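보낸사람: Renata Sikora
받는사람: 셀 운영 메일링 리스트
날짜: 2022년 3월 15일
제목: Re: [셀운영] Manen 셀 손목 카메라 오프셋, 다들 어떻게 잡으세요?

Kęstutis Avotiņš 님이 쓴 글:
> 안녕하세요. Bretine에서 Manen 셀을 맡고 있습니다.
> 그리퍼 핑거를 교체한 뒤로 시뮬레이션이랑 실물이 자꾸 어긋나네요.
> 접시는 잘 집는데 원통형만 가면 한쪽 핑거가 먼저 닿고 물체가 돌아갑니다.
> 그립 힘은 40에서 75까지 올려 봤는데 차이를 모르겠어요.
> 손목 카메라 오프셋부터 다시 잡아야 할까요, 아니면 핑거 영점부터일까요?

Kęstutis 님 안녕하세요~ 저희도 작년 5월에 똑같은 걸로 며칠을 날려서 남 일 같지가 않네요 ㅠㅠ

저라면 무조건 핑거 영점부터 봅니다. 카메라를 먼저 만지면 나중에 영점 잡고 나서 카메라를 또 잡아야 하거든요. (제가 그렇게 두 번 했습니다...) 그리고 힘은 일단 40으로 되돌려 놓으세요. 한쪽이 먼저 닿는 상태에서 힘만 올리면 물체를 더 세게 밀 뿐이에요.

저희 Drumeo 셀에서 쓰는 순서는 이렇습니다. 먼저 핑거를 끝까지 닫고 양쪽 엔코더 값을 적어 둡니다. 저희는 왼쪽이 287, 오른쪽이 300이었어요. 핑거 바꾸기 전에는 둘 다 300이었으니 왼쪽이 덜 들어간 거죠. 볼트를 풀고 다시 앉힌 다음 영점을 새로 저장하고, 그 값을 시뮬레이션 설정 파일에도 꼭 옮겨 적으세요. 저는 이걸 빼먹어서 실물은 멀쩡한데 시뮬만 이상한 상태로 반나절을 보냈어요!

그다음이 시뮬 확인인데, 저는 물체가 핑거 사이에 물린 자세에서 멈춰 놓고 손목 쪽 화면을 봅니다.

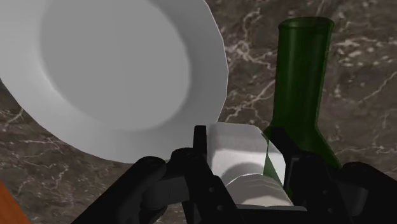

시뮬레이션 화면. 흰 원통을 핑거 사이에 문 자세, 오른쪽은 초록 유리병

이 자세에서 원통이 가운데 브래킷을 기준으로 어디에 오는지 보고, 실물도 같은 관절값으로 보내서 두 화면을 나란히 놓고 비교해요. 좌우로만 밀려 있으면 오프셋 숫자만 고치면 되고, 비스듬하게 돌아가 있으면 카메라 마운트 나사부터 의심하세요. 배경은 꼭 저렇게 어수선하지 않아도 되는데, 저는 병이 바로 옆에 붙어 있는 배치를 일부러 씁니다. 빈 상판에서는 잘 맞는 것 같다가 옆에 뭐가 있으면 바로 티가 나더라고요.

아, 그리고 접시는 잘 집는다고 하셨는데 그건 너무 믿지 마세요 ㅎㅎ 저희도 접시는 테두리만 얇게 무는 거라 한쪽이 좀 늦게 닿아도 그냥 넘어갔어요. 확인은 원통으로 하시는 게 마음 편합니다.

혹시 핑거가 Adugna에서 나온 새 버전이면 고정 볼트 길이도 한번 재 보세요. 저희가 받은 건 예전 것보다 길어서 끝까지 안 들어갔거든요. 닫았을 때 엔코더 값 나오면 리스트에 올려 주세요. 저희 설정 파일도 필요하시면 보내드릴게요.

Renata 드림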